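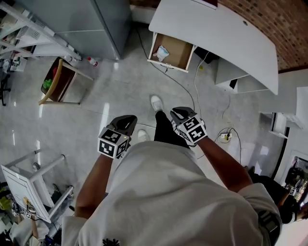 Stollow Chores: data card

Summary
Stollow Chores is a set of demonstrations of household and light shop-floor tasks, recorded with hand-held grippers and a head-mounted camera. It was put together to test how much of this work a two-armed machine can learn from people without teleoperation. The short answer at this release is: some of it, slowly, and with supervision.

Contents
3,893 episodes, of which 1,165 involve both hands for most of their length. 59 task labels. Episodes longer than 180 seconds were split at a natural pause and keep a shared parent ID.

Task groups
drawers: open, retrieve, stow, close
tidying: shelves, desktops, floor items
bags and packets: pick up, empty, fold
bench: sort fasteners, load trays, coil cable

Collection
Demonstrators worked in ordinary furnished rooms at two sites, Gonport and Abdella. Rooms were not cleared beforehand. Each hand-held gripper carries a cube with fiducial markers, and gripper pose is estimated from the cube. Where a cube leaves view or is covered by the other hand, pose is interpolated and the samples are flagged in the field pose_filled. Do not train on flagged samples without checking them first.

Demonstrators were told to work at their own pace and to leave mistakes in. Failed attempts are labelled as such and make up a separate split.

What the baseline does
The Clisau policy supplied with this release opens and closes drawers dependably if the handle type was in training. It handles rigid items on open shelves acceptably. It is poor with thin plastic, which it tends to pinch and then lose, and it can't yet coil a cable to a standard anyone would accept. Bench sorting works at well below the pace of a person. We would not leave it running unattended in a home or a workshop.

Known problems
Glossy floors cause false marker detections in some Gonport episodes.
Colour balance differs between the two sites.
Other people are sometimes in view. Faces are blurred; hands and clothing are not.
Left-handed demonstrators are under-represented.
Task labels were applied by one annotator and checked on a sample only.

Changes
August: re-synchronized gripper and camera clocks, removed duplicate drawer episodes, corrected the handedness field.

Maintainers
Hiwot Admasu (collection, labels)
Weidong Xue (pose estimation, baseline)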